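3.2 Walls, ceilings and the sense of a workroom

What surprised us most in the Lindsay survey was how much people had to say about the surfaces around them. We had expected desks and chairs to fill the answers, and they did come up, but of the 551 people who wrote a free comment, 108 brought up a wall or a ceiling without being asked. That is a wonderful amount of attention for parts of a room that most office studies leave out entirely!

Brick drew the warmest comments. People liked its mixed browns and grays, and several said that a plain white wall felt better to work beside when there was brick close to it. Bare pipes split opinion more evenly - some enjoyed seeing how the building worked, others wanted them boxed in.

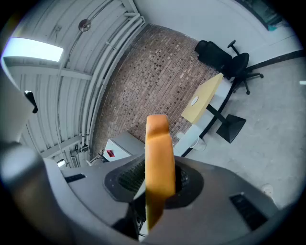
Figure 4. Workroom with brick wall, ribbed white metal ceiling, exposed pipes and mesh-back office chair.

Ceilings were harder to sort. Ribbed metal was called "honest" by one person at the Isberg site and "a barn" by another, and both gave their room the same high overall score. Lighting may explain part of this, and we return to it in Section 4.

Chairs mattered in a quieter way. At Vunimton, a mesh backrest was praised mostly in August, when the upper rooms get warm, and hardly came up in the winter round.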